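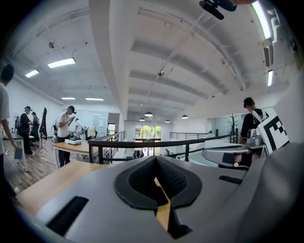 Les bureaux d'Olura : l'étage en images

Zutavance consacre sa galerie d'avril aux lieux de travail ouverts. Le plateau d'Olura occupe le haut d'un ancien entrepôt de la rue Mostyn, repris par l'agence Amitz – 288 m² sous un plafond blanc à grosses poutres.

Le garde-corps en métal noir fait le tour de la trémie. Au fond, quatre suspensions en forme de dôme, puis des vitrages qui donnent sur la verdure. Des tubes fluorescents et des dalles lumineuses complètent l'éclairage.
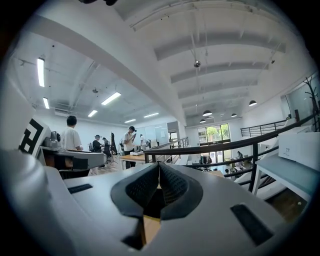 Zutavance – n° 27 – page 7

Côté tableaux blancs, alignés sur le mur du fond, près d'une porte sombre. Les postes assis sont de ce côté ; au centre, une table en bois clair avec une boîte blanche, et un homme debout qui consulte son téléphone.

L'agence a conservé la structure d'origine et n'a pas cloisonné l'étage. Les travaux ont duré 7 mois. Plans et coupes dans le cahier technique du même numéro.

Mise en ligne : vendredi 29 avril 2022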